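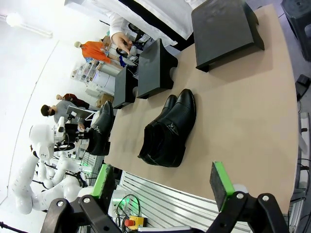
Ankle boots on the tan table, with the three black stands behind them.

Search this site Enter keywords Go

DO SHOES SELL BETTER ON A STAND?
Speaker notes – Birsen Toprak
Store display session, Dronville

Opening (keep it short)

Good morning. I've been putting shoes on things for a living for a long time, and I'm here to ask whether the things matter as much as the people selling them say.

My catalog from Wasberg has 27 kinds of riser in it. It says a riser "invites the hand." I have watched a lot of hands in shoe stores. Most of them go to the price sticker.

Look at the boots up on the screen. Black leather, short shaft, a bit of metal across the ankle. They're flat on the table and I can still see the shape of the toe, the heel and the ornament. What would another few inches of height add? Maybe something. I'd like to be shown.

(Pause. Somebody will say "drama." Let them.)

What we've been told

The standard pitch has three claims in it, and they get mixed together, so take them one at a time.

First claim: height gets attention. I'll half accept this one. On a crowded table, a raised pair does stand out from the pairs around it. But raise every pair and you have a crowded table that is taller. I've seen whole walls done this way.

Second claim: a stand makes the shoe look more expensive. Compared to what? A cheap pair on a nice stand looks to me like a cheap pair on a nice stand. I'd want the same pair, same light, same price, with and without, before I believed it.

Third claim: a stand keeps the table tidy because every pair has a place. Come back to this one later. It's the only one I've changed my mind about.

The Skostach numbers

At our Skostach store we kept a tally through August. We logged 600 pick-ups, meaning a customer lifted a shoe off the display. We wrote down whether it came off a stand or off the bare table.

The difference was small enough that I wouldn't spend money on it. And the tally was sloppy. Staff forgot to mark it at lunch. The stands were also nearer the door, so even that small difference could be the door talking. Please don't quote me as having proved anything in either direction.

(If asked: no, I haven't repeated it. Yes, I should.)

Black on black

My bigger complaint is color. Every supplier will sell you a black platform first, and black shoes are what most of us have to put on it. Step back a few yards and the sole line goes. On a tan table the same pair has an edge all the way round.

Now a pair where the detail is the whole reason to buy. Monk straps: wide strap, silver buckle on the outer side, pebbled leather, and a pattern of little raised dashes across the front, which you'd miss completely from the side.

This pair wants to be seen from over the top, with the two shoes close together so the buckles sit left and right. On a high stand at eye level you lose the pattern and get a nice view of the heel. So ask where the customer's eyes will be before you ask how tall the riser is.

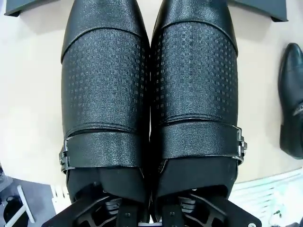
The case for the stand, such as it is

Back to tidiness. I went in expecting to say that was nonsense too.

What I noticed at Öztürkmen, where they use low platforms on short legs, is that the staff put shoes back properly. Give someone a rectangle and they'll fill it. Give them a long bare table and the pairs drift, and by afternoon you have one boot facing the window. I'll give the stand that much. A strip of tape might do the same job for less. We haven't tried tape.

Setting one up, the way I'd do it:

- Stands first, shoes after. Leave a gap you can get your hand into.
- One pair per stand. Toes the same way.
- Buckles and ornaments where the customer can see them without bending.
- Pairs waiting to go up stay at the near edge of the table.
- Wipe the top. Then look at it from the side, against the light, and wipe it again.

That last one is where the matte black finish lets you down. It shows everything. You get smudges in the shape of a footprint, and the shopper sees the print of the last pair before she sees yours. Point at the top of the stand when you train people, with your finger right over it. They will look at the shoe otherwise.

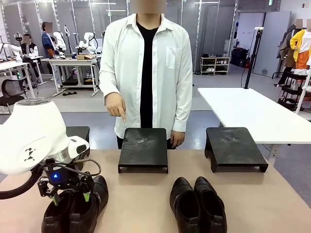 Cost

Our last order came to 2101 with shipping, for 160 platforms. A fair number are sitting in the stockroom with boxes on them. They make good shelves.

I'd have bought fewer, and I'd have asked for a lighter color. The rep told me black "goes with everything." It goes with dust, certainly.

Questions I expect

"What about kids' shoes?" Bare table, low. They're going to grab them anyway.

"Acrylic?" Scratches. I've had one good batch and two bad.

"So are you getting rid of yours?" No. They're paid for. I'm using them for the pairs that look good from the side and leaving the rest flat on the table.

(Handout is the tally sheet. Bring spare pens. If anyone runs their own count, ask them to write down how far each display was from the door.)

Last updated March 2026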